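Erura双臂整床机使用评测：客房部用了一段时间之后

分类：客房与保洁 / 设备
评测型号：Erura，双臂，移动底座，Aitken供货
使用地点：Medamstead，Berska家庭式长租公寓

我在Berska管客房排班，之前自己也做了很多年床。公司从冬天开始试用Erura，五月转成正式租用，所以现在可以写得具体一点。网上能找到的介绍多半是供货方自己写的，讲的是能做什么，对排班、工时和做这份活的人讲得很少。这篇主要写后面这些。机器本身的优缺点也会写，放在前半部分。

先说我们的情况，因为换一种场地，结论可能完全不同。Berska的房子是带家具的长租公寓，住的大多是带孩子的家庭，住几个月到一年。合同里包含每周的整理服务：换床单、理床、收拾卧室地面和台面。酒店的床每张都一样，床品统一，客人的东西在柜子里或者箱子里。我们的床上什么都有，住户自己带来的毯子、靠枕、玩具、孩子的书，大小厚薄都不同，而且这些东西不能送走，也不能乱放，理完要放回住户习惯的位置。

所以我们没有考虑那种固定在布草间里的折叠机。那种机器折毛巾和平单很快，对我们没有用，我们的布草外包给洗衣厂，回来时已经是折好的。我们缺的是在房间里做的那部分。

Erura能做什么

它有两条手臂，装在一个可以推也可以自己走的底座上，每只手是一个夹爪。做床的时候停在床侧，两只手一起动。目前我们使用的功能有三项：把床上的小毯子和盖毯拉开、抖平、折好；把床单表面的大褶子抹平；把床上的小件物品拿起来，放到指定的台面或者筐里。

它不套被罩，不塞床单角，不换枕套。Aitken的销售在签约前说得很清楚，这一点没有骗人，但是我们公司上面的人听的时候大概没有注意。第一周有人问我为什么还要派人跟着，我只好把功能表打印出来给他看。

折毯子的效果分情况。普通的抓绒毯，边缘清楚，颜色和床单差得多，它做得不错，折出来的边对得比我们赶时间的时候齐。厚的绗缝毯慢一些，难在找角。毯子揉成一团的时候，角常常压在里面，它要先夹住一处提起来，看一看，放下，再换一处。人做这件事靠手摸，一摸就知道哪里是边哪里是褶。它主要靠看，印花越多，看得越久。 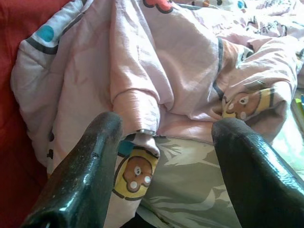 找角这一步最花时间，也是Jelle Hendriks和我意见不一样的地方。他认为应该由人先把毯子大致摊开，再让机器折，这样快很多。我试过，确实快，可是人已经走到床边，已经把毯子拿在手里了，再折两下就完了，没有必要交给机器。要让它帮得上忙，就得让它从乱的状态开始做，哪怕慢。我们后来定的规矩是，人不替它摊毯子，除非它连着失败两次，那时直接由人做完，把这张床记成人工。

丝光面的床单是另一个问题。缎面或者类似的料子反光强，白天窗帘拉开的时候尤其明显，它会把高光当成褶子去抹，抹来抹去。拉上一层薄帘子会好一点。我们现在给每套房间加了一条备注，写明床单是不是反光料，窗子朝哪边，上午做还是下午做。这条备注对人工整理也有好处，以前没有人想到要记。

夹爪本身我没有太多可挑的。手指是深色的，表面用久了会有磨痕，不影响使用。我开始最担心的是钩丝，住户的毯子如果被拉出线来，赔钱是小事，孩子天天抱着睡的那条毯子是赔不出来的。到目前为止没有收到这方面的投诉。不过针织的、带流苏的、有亮片的，我们一律不让它碰，这是我们自己定的，说明书上只写了“谨慎使用”。

手腕外面的线缆要留意。线是露在外面走的，手臂伸得远的时候线会跟着在床面上拖。床上有零碎小件的时候，可能会被线带到。我希望下一代能把线收进去，或者至少贴着手臂固定得更紧。我把这条写进了给Aitken的反馈，对方回信说已经记录。

速度

一张放满东西的儿童床，Erura单独做完它会做的那部分，最慢的一次用了40分钟。那一次床上有好几层盖毯，还有一个很长的抱枕，它把抱枕当成卷起来的毯子，反复想打开。熟练的人做同一张床，只做同样的内容，一支歌还没放完就可以结束。这个差距写出来不好看，可是不写就没有意义。

平常没有这么慢。干净一点的床，它做完的时候人正好把浴室收拾完，两边可以对上。这是我们目前唯一觉得划算的用法：一个人加一台机器进一套房，机器在卧室，人在浴室和厨房，中间人过来看一眼，最后由人套枕套、塞角、检查。

如果只有卧室的活，不要带它去。推进推出加上停位校准，时间全花在路上了。

记录

公司要求试用期间每张床都登记。表格一共登记了247张床，登记的内容有：料子、机器有没有独立做完、哪一步停下来、人接手花了多少力气。最后这一栏是Marwa Lamrani加的，一开始表里没有。她的理由很直接，表上写“机器完成”，可是她在旁边弯着腰捡了三次掉下去的东西，这算谁完成的。加了这一栏以后，前面填的一批“完成”有不少改成了“部分完成”。我建议任何一家要试用的单位，一开始就把这一栏放进去。让填表的人是真正站在床边的人，别让办公室根据机器自己的日志来填。机器日志里，动作跑完就算成功，毯子折成什么样它不管。

对人的影响：身体

这是我觉得值得肯定的部分，先写。

整床这份活伤腰、伤肩、伤手腕。靠墙的床更费力，人要跪上去或者探过去，一只手撑着，一只手去拉里面的角。我们那些房间大多有一面靠墙，有的床两边都贴着东西。Erura的手臂伸得过去，这部分动作人可以少做。做得久的同事都说下午的时候腰没有以前那么硬。这是她们自己说的，没有做过什么测量，我只照实转述。

可是有一处变差了。底座很重，过门槛要人抬一下前轮，老楼里没有电梯的那几套完全去不了。于是平路电梯房给机器，爬楼的房给人，排了几周之后发现总是同样的人在爬楼。这个是我排班排出来的问题，不能怪机器。后来改成轮换，每个人既有带机器的日子，也有爬楼的日子。改完以后抱怨少了，但是有两位同事根本不想学操作，她们愿意爬楼。我没有勉强。

对人的影响：节奏

以前一个人进房，先做什么后做什么自己决定。有人喜欢先做床，因为做完床房间看上去就整齐了，心里踏实。有人喜欢先做浴室，等地板干的时候做床。带机器以后顺序就固定了，要先进卧室把它停好，启动，然后去浴室，中途听到提示音要回来。提示音是最让人烦的。手上戴着湿手套，正在刷淋浴间，它响了，要脱手套，擦手，走过去，常常只是要确认一件小东西该放到哪里，点一下，再回去。

同事给我算过一种很难算进工时的损失，就是被打断之后重新捡起来的那一下。刷到哪里了，哪一瓶喷过了。这种东西表格上登记不出来。我们后来向Aitken要求把不紧急的提问攒到一起，最后一次问完。软件更新之后有了这个选项，叫延后确认，默认是关着的，要自己到设置里打开。打开以后好多了。如果你们单位已经在用，请先去看看这个开关。

音量最低一档还是偏大。有的住户家里有午睡的孩子，我们只能关掉声音，让人把手机放在围裙口袋里等震动。

对人的影响：责任

东西放错了地方算谁的，这个问题在试用之前没有人讨论。住户的书、玩具、眼镜，以前由整理的人收，放错了住户来问，我们去问当天的人，那个人多半记得。现在有一部分是机器收的。有一次一本薄薄的图画书找不到，住户打电话来，当天的同事说她没有碰过，机器日志里写的是“矩形物体，已放置”，放到了哪里要另外查。最后是在叠好的毯子里面找到的，书夹在里面一起折进去了。

书没有坏，住户也没有生气，还觉得挺有意思。但是那位同事那天下午很不高兴，因为电话打过来的时候，语气是问她的。从那以后我们写了一条规定：机器收的东西，由公司统一答复住户，不直接问当班的人。另外，床上有书、有立着的或者夹在毯子边上的东西时，先看机器打算怎么拿。它会在屏幕上标出来要先动哪一件，顺序不对就在屏幕上改。

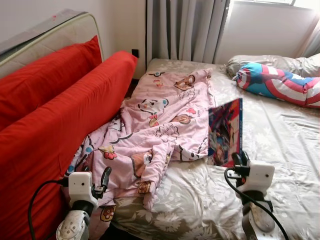
Nerea Montes看了这一段初稿，说我把改顺序写得太轻松了。按她的说法，屏幕上改一次要点好几下，戴手套点不动，等改完了，书自己拿走早就拿走了。她还说，规定写的是看机器打算怎么拿，可是人不可能一直站在那里看，要是一直站着看，就等于派了一个人去陪机器。她要我把这句话原样写进来，我写了。

她说得对的部分我承认。现在的实际做法是，进门先扫一眼床面，书和眼镜这一类直接由人拿走，剩下的软的东西留给机器。这样一来，“收小件”这个功能我们付了钱，用得却很少。续约的时候我会提出把它拆出来单独计价。

对人的影响：技能和工资

Eugénie Le Goff是我们这里最早会操作的，她现在一半时间在教别人。教的内容不复杂，停位、启动、急停、换夹爪外面那层垫子、擦镜头，一个上午能讲完。难的是判断，什么样的床交给它，什么样的床不交，什么时候等一等，什么时候不等。这个要带着做一段时间才有数，而且会做床的人学得快，没有做过床的人学得慢。公司曾经想过招一个只管机器、不做床的岗位，试了很短一段就取消了。来的人操作很熟，可是机器折完的毯子放歪了，他看不出来，或者看出来了觉得不归他管。

工资的事我只写到能写的程度。操作机器有一笔津贴，按天算，当天带机器才有。这样算的问题在于，机器坏了的那天没有津贴，可是机器坏的那天往往更累，因为房间数是按有机器排的。我们为这件事谈了很久，目前的结果是，因机器故障改成人工的当天，津贴照发，房间数减下来。减多少由排班的人定，也就是我。我倾向于多减一点。

有没有因为这台机器少用人？试用以来没有人因此离开。有一位同事退休，她的位置没有补。公司说两件事没有关系。我在这里只写事实，位置没有补。

Jean Rennie在会上问过，如果以后每栋楼都放一台，剩下的人是不是只做机器不会做的那些，也就是塞角、套被罩、刷浴室、爬楼。折毯子其实是这份工作里比较轻的一件，坐在床沿上叠几条毯子，算是喘口气。把轻的拿走，剩下的全是重的，每个小时都比以前累，总工时看上去却少了。我觉得这是到目前为止提得最好的一个问题，会上没有得到回答。我自己能做的只是在排班的时候把休息写成单独的一格，不让它藏在轻活里。

对住户

签新合同时，我们会告诉住户整理服务可能使用机器，可以选择不用。选不用的比我预想的多，主要是担心摄像头。机器的手腕和头部都有镜头，要在卧室里工作，这个担心是合理的。Aitken的说明是画面在本机处理，住户可以要求看保留了什么。我们能向住户保证的，只有当班的人在场，以及人离开时机器一定一起离开。我不会说得比这更多，因为再多我就不懂了。

也有住户的孩子特别喜欢它，要在旁边看。按规定运行的时候房间里不能有孩子，这一条没有商量。门开着，孩子站在门外看也不行，门要关上。

对住户还有一个小变化。以前同事把毯子叠好以后，会把孩子常抱的那只玩具放在上面，每个人放法不一样，有的让它坐着，有的给它盖一角。现在叠毯子归机器，摆玩具归人，赶的时候就只是放在枕头边。有一位妈妈问过是不是换人了。没有换人。我跟同事说，时间不够也请摆一下，房间数我来减。

维护和耗材

夹爪内侧的垫子是消耗品，我们用得比说明书上写的费，估计和绗缝料摩擦多有关。换起来容易，不用工具。镜头每天要擦，毛絮很多，特别是新毯子。忘了擦的话，它找角的时间会明显变长，一开始我们以为是软件坏了，还为这个叫过一次售后，来的人用布擦了一下就好了，上门费照收，300，不含税。所以请先擦镜头。

电池够一个上午，下午要换一块或者中午充。充电座要占一块地方，我们放在原来放清洁车的角落，清洁车挪到了走廊里，走廊因此变窄了，送布草的人有意见，还没有解决。

急停按钮在底座侧面，位置偏低。人在床的另一侧时够不到，要绕过去。我们要求加一个可以挂在身上的急停，Aitken给了，另外收费。我认为这个应该是标配。没有这个配件的话，我不建议在靠墙的床使用。

星期六没有售后。长租公寓换住户常常在星期六，正是最需要的时候。签约前请把这一条问清楚，我们没有问。

适合谁

床品种类少、房间平、有电梯、每套房除了床还有很多别的活要同时做，这样的单位可以试。床品越统一越好，反光料越少越好。人手本来就紧、没有人有时间教和学的单位，先不要上，头一两个月会更紧。

指望靠它减人的，我不推荐。我们的表格不支持这个想法，至少在我们的床上不支持。

要试用的话，把下面几条在签约前谈好：延后确认默认打开；随身急停包含在内；故障日的工时和津贴怎么算；物品放错由谁答复；不用收小件功能能不能便宜。后面三条有的要和供货方谈，有的要和自己公司谈，和自己公司谈的那几条更费时间。

评分（满分五分）

折叠效果：四分，印花多的厚毯三分
速度：两分
对身体的帮助：四分，爬楼轮换做好的前提下
操作：三分，戴手套操作一分
售后：两分
整体：三分

补充

发出来以后有人问，为什么不等机器成熟一点再用。这个决定不归我做。机器已经在楼里了，我能管的是谁带它、带到哪一间、带的那天少排几间房。

还有人问垫子型号。我手边没有包装，等下次换的时候看了再补到这里。

更新：走廊里的清洁车已经挪到二楼储物间，送布草的同事说可以过了。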